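From: Fares Qaisi
To: garnus-users
Subject: Re: [garnus-users] Retraining the insertion policy with fewer demos
Date: 14th March

Évan Pruvost wrote:
> We have been trying to repeat your memory module result with the
> Garnus code and can't get close. With 800 demos our policy finds
> the slot most of the time but then pushes down at a slight angle
> and stops. Did you use all of your data in one run, or did you
> filter it first? Also, do you train on a bare board or with the
> board mounted in the case?

Hi Évan,

We filtered. The full set was 2094 demos, and we dropped every one where the operator let go and grasped the module again. Those made the policy hesitate just above the slot. I would do this before changing anything else.

On your second question, the board stays in the case for all of our training. We started on a bare board last October and it did not carry over. The walls of the case limit how the wrist can turn, and the policy has to learn that from the start.
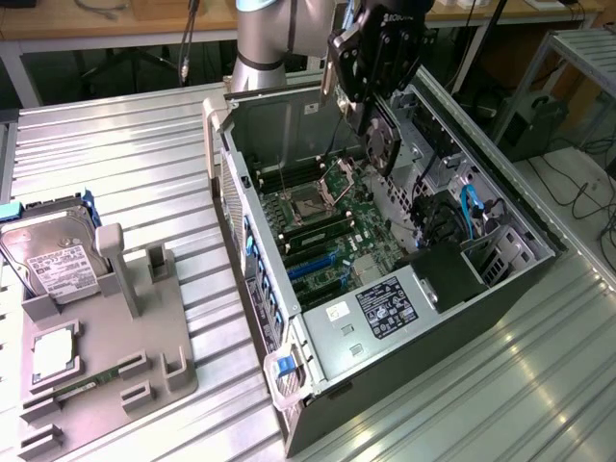

The other change was to split the task at the point of contact. The learned policy brings the module to the slot and lines it up. After that a plain force controller takes over, presses one end down, then the other. With the policy doing the whole task we got 41 good insertions out of 100. With the split we got 63. It still fails mostly on alignment, so there is room to improve.

Your angle problem sounds like the grasp to me. If the module is not level in the fingers when it leaves the holder, the policy won't correct it later. Try adding a short pause after the grasp and check the wrist force reading before you move.

I have not tried any of this on the CPU. Unel has a branch for that, but it was not merged when I last looked.

I can send you the filter script if you want it. It expects the old log format, so you may need to convert your files.

Fares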